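Ticket Tutex : recherche par mot exact dans la base de jurisprudence, arrêts manquants
Ouvert le 8 décembre 2020, statut : résolu (enfin, presque)
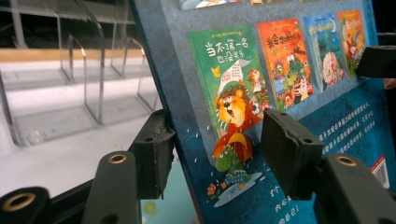

Maysoun Hourani : Bonjour, avant d'aller plus loin, est-ce que les arrêts manquants sont tous des décisions en matière d'éloignement des étrangers ? J'ai eu le même trou la semaine dernière sur une requête « intérêt supérieur de l'enfant » et il me manquait toute la série du Conseil du contentieux.

Bonjour Maysoun, et merci d'avoir répondu si vite ! Alors oui, en grande partie. Je reprends depuis le début parce que mon premier message était un peu confus (écrit entre deux audiences, désolé).

Je prépare une note sur la vie familiale dans les recours contre les ordres de quitter le territoire. Dans Tutex, je tape « vie familiale » entre guillemets, filtre « étrangers », toutes juridictions. En novembre, la même requête me donnait 3 016 décisions, je l'avais noté dans mon dossier. Ce matin : 2 012. J'ai d'abord cru à une faute de frappe de ma part, j'ai recommencé, pareil.

Ce que j'ai essayé, dans l'ordre :

Vider le cache et me reconnecter. Rien.

Passer par l'autre navigateur. Rien non plus, sauf que j'ai perdu mes dossiers enregistrés pendant dix minutes et que j'ai eu très peur. Ils sont revenus.

Enlever les guillemets. Là j'obtiens une avalanche, avec des baux commerciaux et même une histoire de mur mitoyen, inutilisable.

Chercher un arrêt précis par son numéro de rôle. Et là, surprise, il s'ouvre ! Texte complet, sommaire, tout y est. Donc les décisions sont bien dans la base, c'est la recherche plein texte qui ne les voit plus.

Maysoun Hourani : Regardez la langue de procédure dans la fiche. Chez moi le champ était vide sur toutes celles qui manquaient.

Bien vu ! Champ vide sur les quatre que j'ai ouvertes. Et dans mes préférences, la case « limiter à ma langue » était cochée. Je ne me souviens pas du tout de l'avoir cochée, mais bon, je ne jurerais de rien. Je la décoche, je relance : on remonte nettement, il reste quand même quelque 330 décisions dans la nature.

Réponse de Martim Magalhães, support Tutex : Bonjour à tous les deux. La case a été activée par défaut lors de la dernière mise à jour, nous la remettons sur « non » pour tous les comptes. Pour le reste, il s'agit du lot importé depuis Trandow, dont l'index n'a pas été reconstruit. C'est lancé, comptez 2 heures.

Merci Martim. J'ai attendu, j'ai mangé un sandwich devant mon écran, j'ai relancé : 3 016, pile le chiffre de novembre. Ouf !

Deux petites choses encore, pendant que le ticket est ouvert. L'export vers Potley garde l'ancien ordre de tri (par date d'ajout), alors qu'à l'écran je suis bien en date de l'arrêt, et pour une note chronologique c'est pénible. Et l'alerte quotidienne n'a rien envoyé pendant la panne : est-ce que les décisions réindexées vont toutes m'arriver d'un coup demain matin ?

Martim Magalhães : Non pour l'alerte, elle repart de la date du jour. Pour le tri dans l'export, je crée un ticket séparé et je vous mets en copie.

Parfait, alors je referai l'export à la main d'ici là. Maysoun, si votre série du Conseil n'est toujours pas revenue, vérifiez la case dans vos préférences avant de relancer la requête, il a fallu que je me déconnecte une fois pour que le changement soit pris en compte.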